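제7장 단편영화의 배급

이 장에서 다루는 내용
7.1 완성본 이후의 일정
7.2 영화제와 프리미어 조건
7.3 온라인 공개
7.4 계약서 읽기
7.5 상영본과 부속 자료

단편영화는 극장 개봉을 전제로 만들어지는 경우가 드물다. 상영 시간이 짧아 한 편만으로는 회차를 채우기 어렵고, 관람료를 따로 매기기도 애매하다. 그래서 단편의 배급은 영화제, 기획 상영, 방송, 온라인 플랫폼, 교육 기관 대여처럼 규모가 작은 창구를 여럿 이어 붙이는 방식으로 이루어진다. 장편에서 말하는 홀드백, 곧 한 창구에서 다음 창구로 넘어가기까지 두는 기간도 단편에서는 작품마다 다르게 정해진다.

앞 장에서 본 후반 작업은 색 보정과 최종 믹싱으로 끝났다. 제작진 대부분은 이 시점에 흩어지고, 남은 일은 연출자나 프로듀서 한 사람에게 몰린다. 출품 서류를 쓰고 자막을 고치고 파일을 보내는 일이 짧게는 반년, 길게는 두 해 동안 이어진다. 이 기간의 비용을 제작 예산에 넣어 두지 않은 팀이 많다.

이 장은 27분짜리 단편 〈Fusine〉를 사례로 삼는다. 제작사는 Olivares이고 해외 배급은 Druvell이 맡았다. 호숫가 마을의 버스 정류장에서 하룻밤을 보내는 두 자매의 이야기로, 대사가 적고 야외 촬영의 비중이 높다. 상영 시간이 27분이라는 점은 앞으로 여러 번 문제가 된다. 단편의 상한을 20분이나 25분으로 두는 영화제에는 처음부터 낼 수 없었고, 30분까지 받는 곳에서도 편성에 부담이 되는 길이였다.
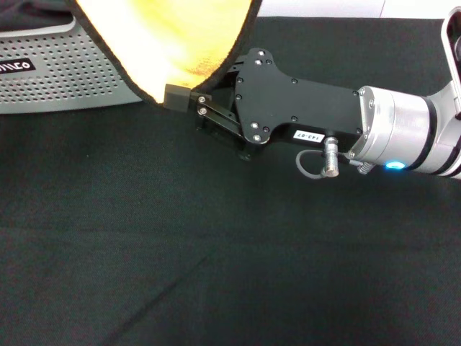 7.1 완성본 이후의 일정

Olivares가 최종본을 확정한 날은 2021년 1월 26일이다. 첫 출품은 같은 해 4월이었다. 그 사이의 기간에 한 일은 영문 자막 교정, 음악 사용 허락의 범위 확인, 스틸 선별, 시놉시스 작성이다. 시놉시스는 한 줄, 세 줄, 한 쪽 분량으로 각각 준비했다. 출품 양식마다 요구하는 길이가 다르고, 긴 글을 급히 줄이다 보면 결말이 드러나거나 인물 관계가 빠지기 쉽다.

음악 문제는 뜻밖에 오래 걸렸다. 촬영 당시 받은 허락은 영화제 상영에 한정되어 있었고, 방송과 온라인은 별도 협의 사항이었다. 엔딩 크레디트에 쓰인 곡 하나는 결국 교체되었다. 이 때문에 최종본은 두 가지가 되었으며, 어느 쪽을 어디에 보냈는지를 기록한 표를 따로 만들었다. 표의 작성 방법은 7.5에서 설명한다.

7.2 영화제와 프리미어 조건

프리미어란 어떤 지역에서 처음으로 하는 공개 상영을 말한다. 세계, 대륙, 국가 단위로 나뉘며 영화제에 따라서는 도시 단위까지 따진다. 단편 부문에는 프리미어 조건이 없는 곳도 많지만, 경쟁 부문에 한해 국가 프리미어를 요구하는 예가 있다. 작은 행사에서 먼저 상영하면 그 나라의 다른 경쟁 부문에 낼 자격이 없어지기도 한다.

〈Fusine〉는 모두 103곳에 출품되었다. Druvell은 이를 세 묶음으로 나누었다. 첫 묶음은 세계 프리미어를 요구하거나 우대하는 곳, 둘째 묶음은 국가 프리미어만 보는 곳, 셋째 묶음은 조건이 없는 곳이다. 첫 묶음의 결과가 나올 때까지 나머지 두 묶음의 출품을 미루었고, 그동안 마감이 지나 버린 곳도 있었다. 출품료는 합계 3321유로가 들었다. 조기 마감에 맞추면 금액이 내려가지만, 순서를 지키느라 그 혜택을 받지 못한 경우가 적지 않다.

세계 프리미어는 Stanbridge 단편영화제에서 열렸다. 객석 374석의 상영관에서 다른 단편 세 편과 묶여 상영되었고, 〈Fusine〉는 마지막 순서였다. 묶음 상영에서 순서는 프로그래머가 정한다. 긴 작품은 대개 맨 뒤에 놓이며, 상영 후 대화도 그 작품을 중심으로 흐르는 경향이 있다. 연출자가 순서에 의견을 낼 수는 있으나 받아들여지는 일은 드물다.

7.3 온라인 공개

온라인 공개는 관객 수를 가장 쉽게 늘리는 방법이지만 되돌리기 어렵다. 한 번 전체 공개된 작품은 여러 영화제에서 출품 자격을 잃는다. 비밀번호를 건 심사용 링크는 보통 공개로 치지 않는다. 지역을 제한한 유료 스트리밍은 판단이 갈리므로 규정을 읽고 필요하면 사무국에 서면으로 문의한다. 답변은 보관해 둔다.

공개 시점을 정할 때는 남은 영화제 일정, 방송 판매 가능성, 다음 작품의 제작 지원 신청 시기를 함께 본다. 지원 심사에서는 전작을 바로 볼 수 있는 링크가 도움이 된다. 반대로 방송사와 협의 중이라면 무료 공개가 가격을 떨어뜨릴 수 있다.
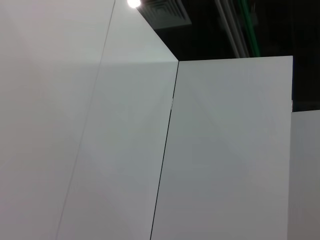 초판을 읽은 한 독자는 순서를 이렇게 엄격히 지킬 필요가 있느냐고 물어 왔다. 자신은 졸업 작품을 완성하자마자 온라인에 올렸고, 영화제는 두 군데만 냈으며, 다음 일은 그 링크를 본 제작사에서 연락이 와 시작되었다는 것이다. 출품료로 쓸 돈이 애초에 없었다는 말도 덧붙였다.

이런 경로도 충분히 성립한다. 작품이 짧고 소재가 시의적이며 연출자가 영화제 이력보다 포트폴리오를 필요로 한다면 즉시 공개가 더 맞을 수 있다. 다만 음악과 출연 계약이 온라인 이용을 포함하는지는 어느 경우든 먼저 확인해야 한다.

7.4로 넘어가기 전에 다음을 준비해 둔다. 자신이 참여한 단편 한 편을 골라 상영 시간, 완성 시점, 음악과 출연 계약의 이용 범위를 한 쪽에 정리한다. 계약서를 찾을 수 없는 항목은 빈칸으로 두고 표시한다. 7.4의 연습은 이 정리표를 사용한다.

주요 용어
프리미어, 홀드백, 심사용 링크, 묶음 상영, 이용 범위, 조기 마감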